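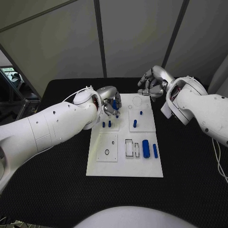

Peg board demonstration, second bench. The left hand has hold of a small blue peg; the right hand is open over the far corner of the board.

Handout 5: Notes on our visit to the Velosbridge open day

Written up by Man-lok Shek for the Introduction to Automation class, with thanks to Ching-wen Peng, who let me borrow her notebook for the parts where I was too busy looking to write.

Please read this before our next meeting, even if you came along on the visit. Several of you were at the back for the bench demonstrations, and I know that hall is not kind to anyone standing behind a tall person. If you missed the trip altogether, don't worry, you can do the reading and the written work from these notes perfectly well.

Getting our bearings

We had 90 minutes at the Velosbridge workshop, and the first stretch went to the packing line. Feng-yi Tse showed us around it and was very patient with our questions about conveyor speeds. I have put the line in Handout 4, where it sits nicely beside the material on fixed automation, so I'll leave it alone here and go straight to the two-armed robot, which I think is what most of you were talking about on the bus home (I certainly was!).

The bench work belongs to a project called Ommont. Tzu-hsuan Huang runs the bench and did most of the explaining. The project is about handling small parts with jointed hands, the kind with several fingers and a thumb, and the peg board is the task the team returns to whenever they change something in the control software.

Why a peg board?

You may remember that when we talked about assembly in the second week, I said putting a part into a hole sounds like the dullest job in the world until you try to write down the instructions for it. The board is a good way to see why. It is a white rectangle with raised plates on it and outlines for holes and slots, some round and some rectangular, and the parts that go with it are blue. They come in different thicknesses, so a grip that suits one won't necessarily suit the next.

Look at the picture again with the following in mind. Most of the pegs are standing upright, but two cylinders are lying on their sides down by the rectangular slots. An upright peg can be approached from above with the fingers curled downward, much as the left hand is holding its peg in the picture. A cylinder lying flat is another matter. The hand has to pick it up along its side, and if the part is meant to end up standing, somebody has to decide when and where it gets turned. Do you turn it in the fingers? Do you set it down and take hold of it again? Do you pass it to the other hand? We'll spend some time on this in class, so please come with an opinion.

Three words to know

Grasp. The way the fingers and thumb close on a part. Tzu-hsuan Huang made the point that a grasp should be judged by what has to happen next. You can hold a peg very firmly by its lower end, and then you will find your own fingertips are in the way when you bring it to the hole.

Clearance. The difference in size between the peg and the hole. With a generous clearance you can be a little careless about position and the peg still drops in. With a tight one, a small tilt is enough to jam it. Try it at home with a marker and its cap, going slowly and holding the marker at a slight angle, and you'll feel the point where it catches.

Workspace. The region a hand can reach in a useful position. With two arms there is a part of the table that both can get to, and that shared region is handy but also a little awkward, as anyone who has cooked in a small kitchen with another person will know. In the picture both hands are over the same board, one of them occupied and the other empty. Planning for two arms means thinking about where the second one should be while the first is busy, and "out of the way" is a perfectly respectable answer.

Questions from the floor

Tzu-hsuan Tam asked whether it would be easier to use a plain two-jaw gripper. The reply was yes, for a good many of the round pegs, and if pegs were all you ever had to move you would be sensible to buy one. The jointed hand earns its keep when the parts vary, and it costs you more joints to control and more things to tune. I was glad to hear that said so plainly, as it fits what we read in the chapter on choosing end effectors.

Someone else (I didn't catch who, sorry) asked how the team decides that a change to the software is an improvement. They keep a log of attempts under a name I had to ask to have spelled for me, Undomitz, and they compare like with like: the same board, the same parts, the same starting layout. The log had reached 663 entries on the morning we visited, and they would like 2000 before they write anything up. Please notice the bit about the starting layout. If you begin one set of attempts with all the pegs upright and another with some lying down, you have changed the task, and the two results can't be put side by side. Several of the lab reports I marked in May had trouble with exactly this.

What to hand in

One page, typed or neatly handwritten. Choose one blue part from the picture and one opening you might reasonably want to put it in. Write out the steps a two-armed robot would need, from both hands empty to the part in place. Say what the other hand is doing at each step, even if it is only waiting. Then mark the step you think is likeliest to go wrong and explain what the robot could sense that would tell it so.

You may assume the part fits. You may not assume it is already pointing the right way.

Sketches are very welcome – a rough pencil drawing often gets an idea across faster than a paragraph, and I don't grade on drawing.

Reading: the section on compliance in the course pack, and the short piece by Pan on insertion strategies, which is on the shelf outside my office. Please put it back when you're done, there is only the one copy.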